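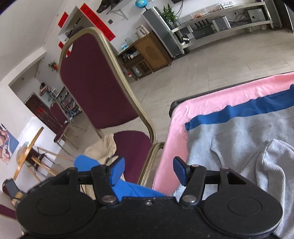
Maltia chair in maroon and gold, doing what it mostly does in our house: holding bits of fabric.

Maltia Banquet Chair, maroon with gold frame: long-term review

Search reviews, brands, rooms Go

By Corina Bratu
Jun 11, 2024

I didn't want to like these chairs and I'm still not sure that I do. They belong in a hotel function room with a buffet at one end. My sister-in-law had been going on about them for a year, though, and when our old dining chairs finally gave up (one leg went during lunch, with my uncle on it) I needed something to sit on before the next family meal. The Maltia was in stock at Stoica, the furniture warehouse out past the ring road, at £78 for a pair. I bought 2 and told myself they were temporary.

That was in February. They haven't gone anywhere, so I suppose they've earned a proper write-up.

What the listing says

The listing promises "event-grade comfort for the modern home". I have been to a lot of events and the comfort was never the thing I remembered. It also says "stain-shy fabric", an expression I had never come across before, and "effortless stacking". The page had 3,489 ratings when I ordered, nearly all of them glowing, and a fair number written by people who had owned the chair for a single afternoon. I read a good many of them while waiting for mine. "Arrived quickly, looks lovely" tells you about a van and a colour.

Putting it together

There wasn't any putting together. It comes in one piece with a plastic bag over it and cardboard round the feet. I've no complaints about this at all, having once lost a whole evening to a Geltatus dining chair with a bag of bolts that fitted some other product. If you have a small car, bear in mind that a chair in one piece takes up a chair's worth of room. I got one in the boot and one across the back seat with its feet against the door.

The frame

Brushed gold. I thought the finish would look cheap up close and it looks slightly less cheap than I thought. It's a soft sort of gold, a bit dull, and I prefer it to the shiny kind I saw on the shop floor, which had every fingerprint in the county on it. Mine wipes down with a damp cloth. There are now a few scratches low down on one back leg where the vacuum cleaner catches it, and the colour underneath is plain grey metal, so the gold is a coating and a thin one. Anyone planning to drag these in and out of a hall every weekend should expect them to look tired quite soon.

It is strong, I'll give it that. My uncle has sat in it, and leaned back in it, and told a long story while leaning back in it. No creaks so far. The one fault I've found in the structure is that one of my two rocks a tiny bit on a hard floor. Our floor is tiled, and tiles are never as level as you think, so I moved the chair round the room to test it. It rocked everywhere. The other one doesn't. A folded bit of card under the foot sorts it out until somebody shifts the chair, and then you start again.

On the feet: they come with plastic caps. One cap came off in the first week and I found it under the media stand, behind the speaker cables, after a fortnight of listening to metal on tile. I glued it back. The shop said they would post me a spare and they have not.

The seat and back

The upholstery is maroon on both the back and the seat, and the two match, which sounds like a low bar until you've bought cheap chairs. The padding is firm. For the length of a meal it's fine. For the length of a meal with my family, who don't leave the table until somebody has cried or fallen asleep, it starts to go numb at the front edge of the seat. I tried working on it with a laptop for a few mornings and gave that up. If you want a desk chair, buy a desk chair.

The open gap between the back and the seat divides opinion here. In summer it's pleasant to have some air there. In winter there's a draught on the exact strip of your back where your jumper has ridden up. Cardigans left over the back slide down and poke through. It does make the chair easy to pick up with one hand, and it stops crumbs collecting in the join, where our old chairs kept a small museum of them.

Now, "stain-shy". I don't know what it's meant to mean, so I tested it in the way life tests it. Tea: came out with warm water, though it left a faint ring that I can find if I go looking for it. Tomato sauce: you can't see it on maroon anyway, and I suspect that explains a good half of the claim. Chalk from the children: brushed off. White fluff from towels: sticks like mad, and shows up from the doorway. I bought a bottle of the Herkance upholstery foam that was sitting at the till and used it on the tea ring. It smelled strongly of pears and the ring is still there. Save your money.

As somewhere to put things

I'm including this section on the evidence of my own house. Most reviews of chairs talk as though people only sit on them. Ours ends up in the living room on washing days, next to the pink cover where I spread out whatever I'm dealing with, and it gets loaded. It's a better clothes stand than it has any right to be. The seat is wide and the fabric has enough grip that things stay where you drape them. A cloth hung over the side stays over the side. On the wooden chairs we had before, anything smooth was on the floor by the time I turned round.

Two warnings, all the same. Don't put anything damp on it. I left a wet towel on the seat overnight and the padding took most of the next day to dry out, with a smell of wet cardboard that made me wonder what was in there. And if you have pale knitwear, ribbed things especially, keep it off the maroon until you've checked the dye. I rubbed the seat with a white flannel when it was new and got a faint pinkish smear. It stopped after a couple of wipes and I haven't had any trouble with clothes, but I still put the light things elsewhere out of habit.

Does it stack?

With 2 chairs I can only tell you about a stack of two, and yes, it stacks. "Effortless" is going too far. You have to lift the top one fairly high and line it up square, and if you come at it crooked the metal scrapes on the one below. That has left a mark on the gold. Stacked, they still stick out a good way from the wall, and they look exactly like the end of a wedding. I did it for a month and then went back to having them out.

How it looks in a room

You'll have worked out by now that this is where I struggle. Our living room is plain: beige-grey tiles, a long low white stand along the wall for the electronics, nothing fancy. A maroon and gold chair in the middle of that looks as if it's waiting for a speech. My husband says he has stopped noticing. I haven't. Round a dark table with a cloth on it I think they'd look quite smart, and my sister-in-law, who has six of them and proper curtains, does carry it off. I'd look for a plainer colour if I were buying again. Stoica had a grey one on display that nobody could find a price for.

Against the Geltatus

People keep asking me which of these to get, so here goes. The Geltatus dining chair is lighter, prettier and more comfortable for a long sit. It's also the one whose leg went. Mine had some 3 years of fairly rough use, to be fair to it, but the bolts needed tightening constantly and I got sick of keeping the key in the cutlery drawer. The Maltia has no bolts to tighten that I can find. For a heavy person, or a household where chairs get stood on, I'd take the Maltia. For anybody who cares what the room looks like, keep looking at both and then look at something else.

What I'd want changed

Better foot caps, first of all, or at least spares in the bag. A softer front edge on the seat. A thicker coating low down on the legs, where every chair in the world gets kicked. And I'd like whoever writes the listing to take out "stain-shy" and tell me what the fabric is made of. I asked by email and was sent the listing.

Good: arrives whole, feels solid, upholstery matches, clothes don't slide off it.

Bad: thin gold finish, firm front edge, one of my pair rocks, foot caps, the tea ring.

Would I buy it again? At the price I paid, for extra seats that spend most of the year under a pile of washing, probably. At full price, no. It was nearly half as much again when I checked the page this morning, and there's no version of this chair that's worth that.

Update: the spare foot cap has arrived. It's black and the others are clear.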